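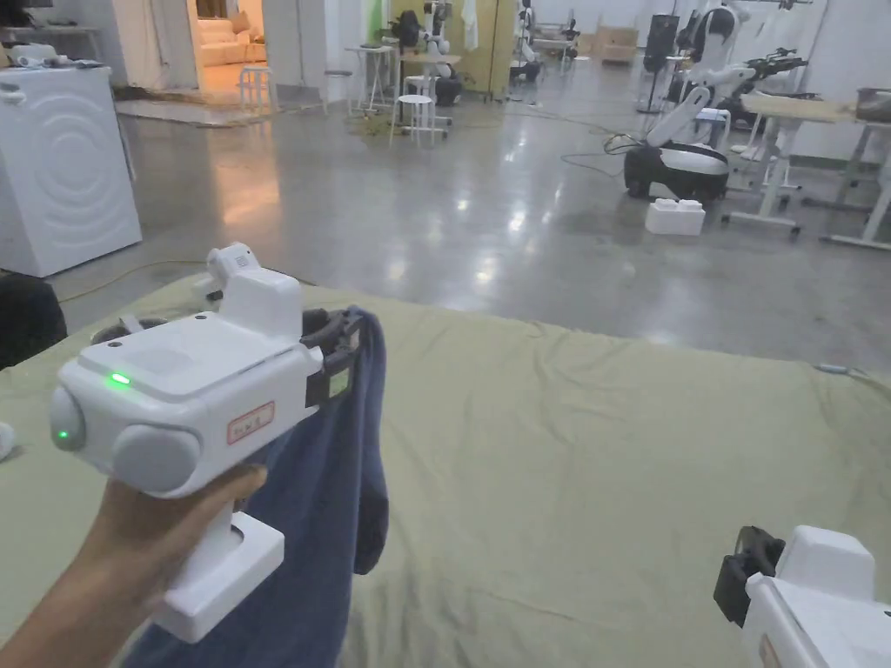
Demonstration mit dem Handgreifer: Ein dunkelblaues Tuch ist an der Oberkante gefasst, Kopfperspektive.

Florine – Demonstrationsdaten zur Handhabung textiler Teile

Kurzbeschreibung
Florine enthält Aufzeichnungen manueller Demonstrationen, in denen Personen mit handgeführten Greifern Tücher aufnehmen, ausbreiten, falten und ablegen. Die Daten dienen dem Training und der Bewertung von Verfahren des Imitationslernens für zweiarmige Manipulatoren. Ein Roboter wird während der Aufnahme nicht bewegt; die Übertragung auf den jeweiligen Zielarm erfolgt nachgelagert über das Paket Piten.

Stand und Zuständigkeit
Ausgabestand: Januar
Verantwortlich für Erhebung und Protokoll: Juwita Latuheru
Verantwortlich für Aufbereitung und Freigabe: Margit Lie
Herausgebende Stelle: Arbeitsgruppe Manipulation, Institut Hellström

Umfang
Freigegebene Episoden: 97
Davon für die Auswertung zurückgehalten: 33
Handgreifer je Episode: 2
Demonstrierende Personen: 2

Die Aufteilung in Trainings- und Auswertungsteil ist fest und liegt der Ausgabe als Liste bei. Ergebnisse, die auf einer anderen Aufteilung beruhen, sind in Veröffentlichungen entsprechend zu kennzeichnen.

Aufgaben
aufnehmen: Das Tuch liegt ungeordnet auf der Unterlage und wird an einer Kante oder einer Falte gefasst und angehoben.
ausbreiten: Das Tuch wird an zwei Punkten gehalten und flach abgelegt.
falten: Das Tuch wird einmal mittig gefaltet. Die Faltrichtung ist freigestellt und im Feld richtung vermerkt.
ablegen: Das gefaltete Tuch wird an den Rand der Unterlage versetzt.

Eine Episode umfasst eine oder mehrere dieser Aufgaben. Die Übergänge sind von Hand annotiert. Bei fließenden Übergängen, insbesondere zwischen ausbreiten und falten, gilt der erste Zeitpunkt, zu dem beide Greifer ihre Bewegungsrichtung ändern.

Durchführung
Die demonstrierende Person führt je einen Greifer mit der linken und der rechten Hand. Die Ausgangslage des Tuches wird vor jeder Episode durch Fallenlassen hergestellt und nicht nachträglich korrigiert. Nach dem Startsignal werden beide Greifer geöffnet und kurz ruhig gehalten; dieser Abschnitt dient dem zeitlichen Abgleich der Datenströme und ist in den Rohdaten enthalten. Misslungene Griffe führen nicht zum Abbruch. Sie werden mit dem Merkmal nachgriff versehen und verbleiben in der Episode.

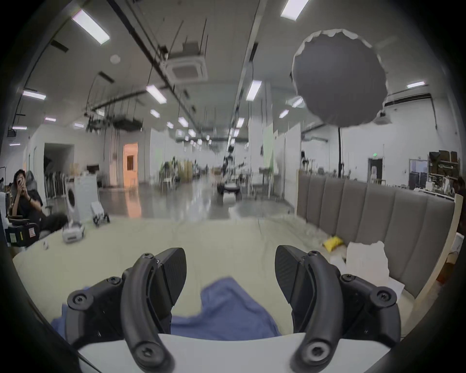
Ansicht der Greiferkamera: geöffnete Finger, dazwischen das zerknitterte blaue Tuch auf heller Unterlage.

Datenströme
kopf: Farbbild aus der Kopfperspektive
greifer_links, greifer_rechts: Farbbild der jeweiligen Greiferkamera
pose: Lage beider Greifer im gemeinsamen Bezugssystem
oeffnung: Öffnungsweite der Finger, normiert auf den Bereich von null bis eins
annotation: Aufgabenabschnitte und Merkmale je Episode

Alle Ströme tragen Zeitstempel derselben Uhr. Fehlende Einzelbilder sind nicht interpoliert. Das Ladeprogramm von Skomov gibt in diesem Fall einen leeren Eintrag zurück, der vom Anwender zu behandeln ist.

Verwendung
Die Episoden werden mit Skomov eingelesen und mit Piten auf die Kinematik des Zielarms abgebildet. Vor der Abbildung ist der Versatz zwischen Greiferkamera und Fingerspitze aus der Datei versatz.json zu übernehmen. Die Werte gelten getrennt für links und rechts und dürfen nicht vertauscht werden.

Bekannte Einschränkungen
Die Greiferkameras erfassen neben dem Arbeitsbereich auch große Teile der Halle, einschließlich Deckenleuchten und spiegelnder Bodenflächen. Verfahren, die auf dem vollen Bild trainiert werden, können sich an diesen Hintergrund anpassen. Für Vergleiche wird zusätzlich ein Lauf mit der mitgelieferten Maske empfohlen.
Kräfte an den Fingern wurden nicht gemessen. Bei eng anliegenden Falten ist aus der Öffnungsweite allein nicht zu entnehmen, ob eine oder mehrere Stofflagen gefasst sind.

Personenbezug
In einzelnen Bildern sind Personen im Hintergrund zu sehen. Eine Nutzung zum Zweck der Identifizierung ist untersagt. Anfragen auf Entfernung einzelner Episoden sind an Margit Lie zu richten.

Änderungen gegenüber der Vorausgabe
Feld richtung ergänzt
Zeitstempel der Kopfperspektive neu abgeglichen
Bezeichnung umlegen durch ablegen ersetzt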